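Carpet tiles under the folding table: quarter turn or all one way?

Posted in Floors & Rugs

nafula_r
Spare room, doing sewing and general dumping of stuff. Table has a sheet over it down to near the floor, so half of this never gets looked at anyway.

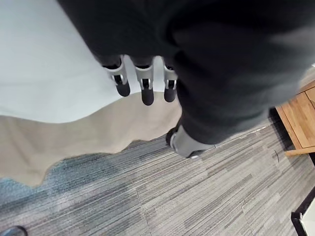
Reply 1 - bmugo
Quarter turn was the right call. All one way and every seam looks like a mistake. This way they all look like a decision.

Reply 2 - Kerubo N
Disagree. With a stripe that strong it reads like an airport gate. I had Stomano tiles laid quarter turn in a rental and spent 2 years waiting for my flight to be called.

Reply 3 - bmugo
Which airport? Mine has worse carpet.

Reply 4 - obadia_m
Nicer question is what holds them down. I used the Hanrahan tabs, one per corner, and the ones by the door still creep. I kick them back on Wednesday when I vacuum. It's practically a hobby.

Reply 5 - nafula_r
No tabs, just double-sided tape around the outside. I paid 180 for the lot and wasn't going to spend more on stickers.

Also, while you're all here: does the sheet look sloppy? The bottom edge goes up and down like a bad graph.

Reply 6 - Kerubo N
Yes. Hem it. You said it was a sewing room.

Reply 7 - nafula_r
I said sewing AND dumping of stuff.

Reply 8 - awuor.k
Leave the wavy edge, it's cloth - it hangs. I'd worry more about the grays. Gray floor shows every beige thread you drop, ask me how I know.

Reply 9 - obadia_m
Whatever you do, keep a few spare tiles. Mine were discontinued by January.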